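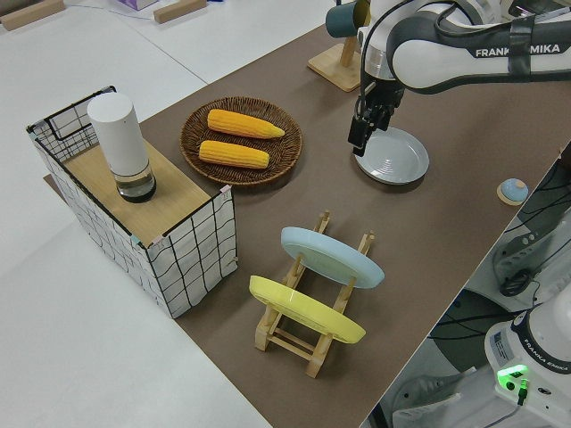
Snežana Kovačević wanted to know if there would be corn again this year, and whether she could bring her own plates, as the ones at last year's supper were too small for anybody with an appetite. Yes to both, Snežana! You set the tone for the whole evening before it had even started.

So, for everyone else who has been asking: the Plevbridge kitchen swap and supper is back on, same hall as before, doors open at five on Sep 19, 2018. I went along to the planning get-together in May expecting to nod politely for half an hour and go home, and came away in charge of the dishes table. That's what I get for having opinions about dish racks.

Last year we had 208 things handed in, and 184 of them went to a new home by the end of the night. I think that's pretty great for a town our size. Most of what was left over was mugs (it's always mugs), plus one fondue set that I'm told has now been to three swaps without anybody taking it home. If you want it, it's yours, please, I mean it.

The way it works hasn't changed much. You bring kitchen things you don't use anymore, you get a ticket for each one, and you trade the tickets for whatever catches your eye. Clean, please, and no chips on the rims. Big items get two tickets this time, after a long argument over a stockpot that I won't go into.

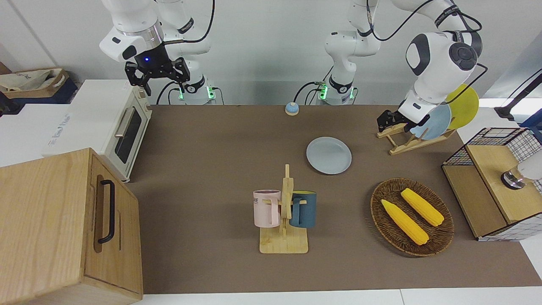 The dishes table is the part I've been fussing over. Last year we stacked everything flat and people had to lift off ten dinner plates to get at the one they liked, and you could hear the clanking from the parking lot. I want the plates standing up this time, so you can flip through them like records. A plain wooden rack does the job nicely – the light blue plate and the yellow one look so much more cheerful upright than they ever would in a pile. Toaster ovens and other plug-in things will have their own spot by the wall, and we'll have an outlet there so you can try them before handing over a ticket.

Supper is at half past six. Stefanou is doing the bread and a big tray of beans, and the folks from Atine are bringing salads. We can seat 58 at the long tables, and there's room on the lawn for anyone who doesn't mind a blanket. Corn is on me. I've ordered around 33 ears to start with, and yes, I know that won't go far, so if your garden is still going then bring a few along.

Drop-off is from noon at the side door on Vurimia Street. Please don't leave boxes on the front steps, the choir uses that entrance and they weren't happy with us last time. Put your name on anything you want back, especially serving bowls – I still have a blue-striped one in my hall closet and no idea who it belongs to.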